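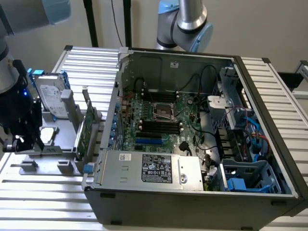

A robot arm does not know what a computer is. It knows a list of positions, and it moves to them in order. In the Nerine project, the robotics club is teaching two arms to fit parts into a desktop computer, a job most people can learn in an afternoon and a robot finds hard. The computer lies on its side with its side panel off, so an arm can reach the inside from above. Next to it is a grey tray. The tray holds a hard drive and a green expansion card, both standing upright, so that a gripper can come straight down on them. The club's first task is to move one part from the tray to the right place in the case without bumping anything on the way.

Where is the part?

To pick something up, a robot needs to know where it is. People do this by looking. A robot can do it by looking too, with a camera and a program that works out what the camera sees. A simpler way is to put the part in the same spot every time. That is the purpose of a fixture. A fixture is a holder with a pocket shaped to fit one part. If the fixture does not move, the part is always in the same place, and the arm can be told that place once.

The club's tray came from a draft by Bendik Berge, who is in Year 8. He measured each part with calipers and drew the pockets slightly bigger than the parts. A pocket that is too tight grips the part and will not let go. A pocket that is too loose lets the part lean, and the gripper closes on the wrong edge. His first draft was too tight. His third draft worked.

How does the arm know where to go?

The arm measures its own joints. Each joint has a sensor called an encoder, which reports the angle of the joint. If you know the length of every piece of the arm and the angle of every joint, you can calculate where the gripper is. You can try this with your own arm. Close your eyes and touch your nose. You did not need to see your finger, as your body keeps track of your shoulder, elbow and wrist.

The club stores positions as numbers called coordinates. One number is for left and right, one is for forward and back, and one is for up and down. More numbers describe which way the gripper is turned. A saved position is called a waypoint. The program for moving one card has five waypoints:

1. Above the tray, gripper open.
2. Down at the card, gripper closed.
3. Straight up, clear of the tray.
4. Above the slot in the computer.
5. Down at the slot.

Waypoint 3 looks unnecessary, but it is needed. Without it, the arm takes a short cut from the tray to the case and drags the card through the side of its holder.

How hard should it push?

An expansion card has a row of metal contacts along one edge. The contacts must slide into a slot on the motherboard, the large green circuit board inside the case. The slot holds the card tightly. Too little force and the card sits crooked. Too much force and the board bends, which can crack the tiny joints that hold its parts on.

A person feels the card go in and stops pushing. The robot uses a force sensor. The program reads the sensor many times each second and compares the reading with a limit. If the reading goes over the limit, the arm stops and backs away. This kind of checking is called feedback. A heater with a thermostat uses feedback as well: it measures the room, compares the result with the setting, and switches on or off.

Practising

One success does not prove that a program works. Hjørdis Hedlund keeps the club's logbook, and every attempt is written in it, including the failed ones. Last term the club logged 800 attempts with the card. In 547 of them, the card was fully seated. The others were sorted by cause. The most common cause was a card that had been put back in its holder at a slight angle by a student. The arm did what it was told, but the card was not where the program expected it to be.

The target for the October meet is 2000 logged attempts, with hard drives included. A drive is heavier than a card and slides into a cage, so it will need its own waypoints and its own force limit.

Rules at the bench

Gøran Strand, who runs the club on Saturday mornings, has these rules on the wall:

The computer is unplugged before anyone touches it.
One person holds the stop button whenever an arm is switched on.
Hands stay off the bench until the operator says "clear".
Long hair is tied back and sleeves are rolled up.
New programs run at the slowest speed first.

Words to know

Calipers: a tool for measuring small distances.
Encoder: a sensor that measures the angle of a joint.
Fixture: a holder that keeps a part in one known place.
Gripper: the part of a robot arm that takes hold of things.
Waypoint: a saved position that the arm moves to.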